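About Rerkar

Rerkar is a small company for printed cards. We sort, repair, store and resell them for collectors, for schools and for families who find a box in the attic and do not know what to do with it. The company was started by Wen-hsiung Chuang and Mei Abernathy in Cernville, in one rented room with two desks. Today we are 19 people and we have the whole second floor of the same building.

How we started

Wen-hsiung had been collecting picture cards from his school years. When he moved to Cernville he brought 2,966 of them in shoe boxes, and none of the boxes had a list. Mei offered to help him for one weekend. The work took them four months, and in this time other collectors began to ask if they could bring their cards also. So the first customers came before we had a name.

The desk

All cards pass over a desk before they go to the shelves. We like light wooden desks, where a small card is easy to find again. The cards stand upright in a cardboard organizer with slanted slots, so the printed side can be seen without taking everything out. The laptop stays toward the back, and the power strip has its place at the side. We tried plastic trays for nearly a year and came back to cardboard — it is kinder to the corners.

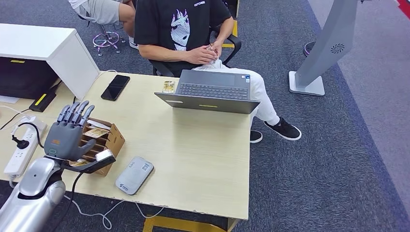 Who you will meet

Hiu-tung Tang receives the parcels and writes to every customer on the same day. Chin-lung Tam takes care of the lists. If you have a question about the value of a card, please ask him and have a little patience, he likes to check twice. Myrtle Baptiste runs our Jornby counter, which is open on Monday and has its own small shelf of cards for children.

Our list system is called Mak. It was written in our office and it is simple, but each card has its own line and its own note about condition. Customers can ask for a printed copy at any time.

Visit us

Please write before you come, also if you only want to look. The entrance in Cernville is from the yard side, and the bell is marked with our name. Large collections are better in the morning, when the elevator is free.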